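Review: Teaching Product Design, A Studio Handbook, by Janaína Bragança (Brenance Press, paperback and e-book)

I teach design and technology to sixth formers and bought this in September for a new unit on product design. I have now used it with 2 groups.

The first half covers running a studio class: setting a brief, giving feedback on sketches, marking group work. The chapter on feedback is the best in the book. Bragança prints 14 sample briefs in full, with the marking sheets, and I used the one on bicycle lamps almost unchanged.
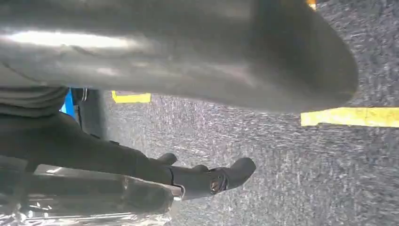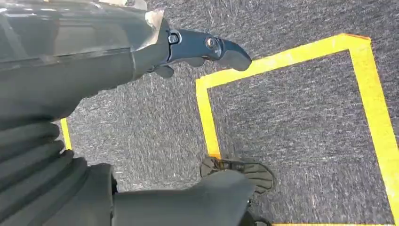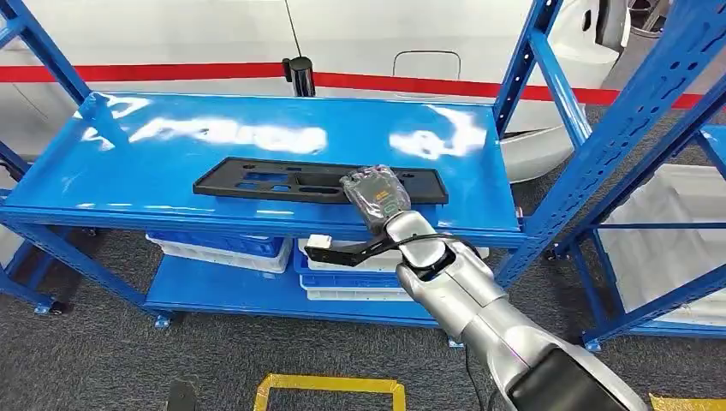

Floor level in the first two, the blue shelving in the third.

The second half is weaker. The history of the Imhof workshops runs to 41 pages and could have been cut by half. The index is thin and has no entry for assessment, although the word is in three chapter titles.

I read the paperback first and then the e-book from Flitden. In the e-book the marking sheets are split over several screens and the text in them is too small to read on a phone. They did open properly on my laptop. The paperback lies flat on a desk and the paper takes pencil notes well.

Worth buying for the briefs. If your students are under fourteen, the older Doltex course book is pitched better for them.

Four stars out of five.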